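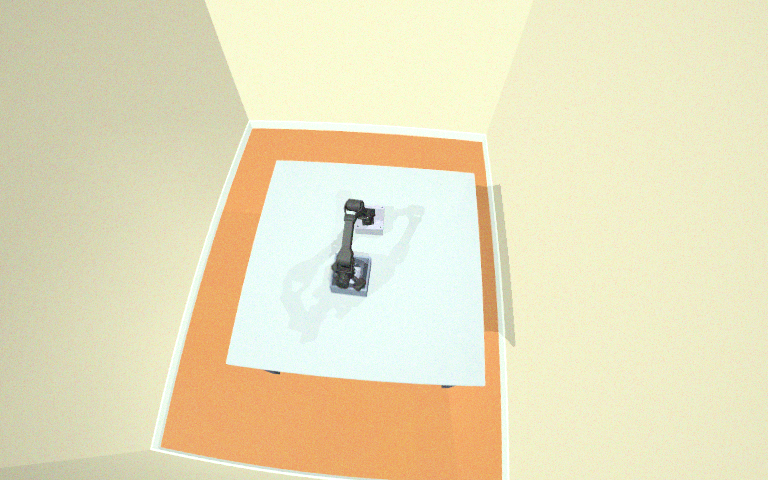
Stallow Removals Job Records

README for the job table and the two lookup files

Contents

jobs.csv - one row per completed move, 1501 rows
depots.csv - one row per depot, with the short code used in jobs.csv
items.csv - 108 item types with the standard volume we assign to each
CHANGES.txt - corrections made to the files after first release

What the records cover

Stallow is a removals booking office working with three depots: Wondico, Lins and Wolitz. The table holds household and small office moves booked through the office and finished by one of those depots. Quotes that were never accepted are left out. So are cancelled jobs, storage-only jobs and single-item deliveries under 30 kilograms, which are booked through a different form and don't have a crew sheet.

A move that took two days is still one row. If a customer moved out of one place and into two others, each destination has its own row and the two share a value in job_group.

Columns in jobs.csv

job_id - whole number, no meaning beyond being unique
job_group - blank unless the job was split
depot - WON, LIN or WOL
dwelling - flat, unit, house or office
stairs_from, stairs_to - flights at each end, 0 if ground floor or if a lift was used
lift_booked - yes, no or blank
distance_km - depot to pickup to drop-off, return leg not counted
volume_quoted - cubic metres, from the customer's item list
volume_loaded - cubic metres, from the crew sheet
crew - number of people on the truck, driver included
hours_quoted, hours_billed - to the nearest quarter hour
damage_claim - yes or no
notes_code - see below

Distances were worked out from postcodes, so a short move inside one postcode can show as 0. Treat 0 as "under a few kilometres" and leave it in. Anything over 1000 kilometres was capped at 1000 before release, so that the handful of interstate jobs couldn't be matched to a household.

How the volumes were worked out

The quoted volume is the sum of the standard volumes in items.csv. Customers tick items on the booking form and the form adds them up. Cartons are counted as a single size no matter what was really packed, and this is the main source of error in the quotes. People also forget sheds.

The loaded volume is the crew leader's own figure. Wondico and Lins crews read it off marks painted inside the truck. Wolitz crews estimated it by eye until May, when their trucks were marked as well. If you are comparing depots, keep the earlier Wolitz rows separate. They carry the code EYE in notes_code.

Other codes: PIA piano or organ, NAR narrow access, WET heavy rain recorded on the sheet, SHU a shuttle vehicle was needed. A row can have more than one, separated by a semicolon.

Known problems

lift_booked is blank for most Lins jobs. The Lins sheet had no box for it.

Some crews wrote down the time they left the depot and others the time they reached the pickup. Billing corrected for this, but hours_billed for long drives may still run high.

damage_claim only means a claim was lodged. It says nothing about whether it was accepted or what it was worth.

Privacy

Names, street addresses, phone numbers and free-text notes were removed before the files left the office. Please don't try to work out who a customer was.

Upkeep

Ivone Barros cleaned the crew sheets and looks after jobs.csv. Reinaldo Sampaio maintains items.csv and should be told about any volume that looks wrong - the wardrobe entries have been revised twice already. Send the job_id or item name with your message.

First release October 2019. Corrections are listed in CHANGES.txt, newest at the top.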